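Mehrangiz Ghorbani
27th June

Okay, long thread about teaching a robot by hand, because several of you asked and I do love to go on about it. Settle in! (1/7)

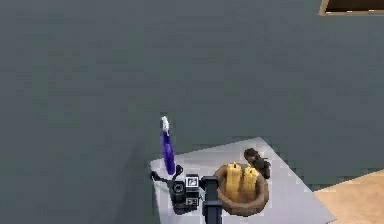 I started on remote control in March, and I was dreadful. My wrist would turn one way, the gripper would turn the other, and I'd sit there apologizing to a simulator. (2/7)

What helped was Rizwan Akanda telling me to slow down before contact and never during it. If you hesitate with the fingers half closed, the robot learns to hesitate there too, and then you get to watch your own nerves played back at you. (3/7)

Our current set on Gredell is 984 demos, all tabletop, all simulated. I drove 178 of them myself – the wobbly ones are mostly mine, and I'm fond of them. We kept 766 for training after going through the lot. (4/7)

People ask what gets thrown out. Drops, obviously, but also the long pauses where somebody reached for their coffee (me, more than once). A slow demo is fine. A demo that stops and thinks is harder to learn from. (5/7)

Tall bottles still make me nervous. I come in low and level, close gently, and lift straight up before I go anywhere sideways. Shallow baskets I treat differently – I go for the rim and leave whatever is inside alone. (6/7)

If you're just starting, do 100 practice runs and don't save a single one. It takes all the pressure off, and your hands get to know the delay. Happy to answer questions tomorrow, I'm off to make dinner! (7/7)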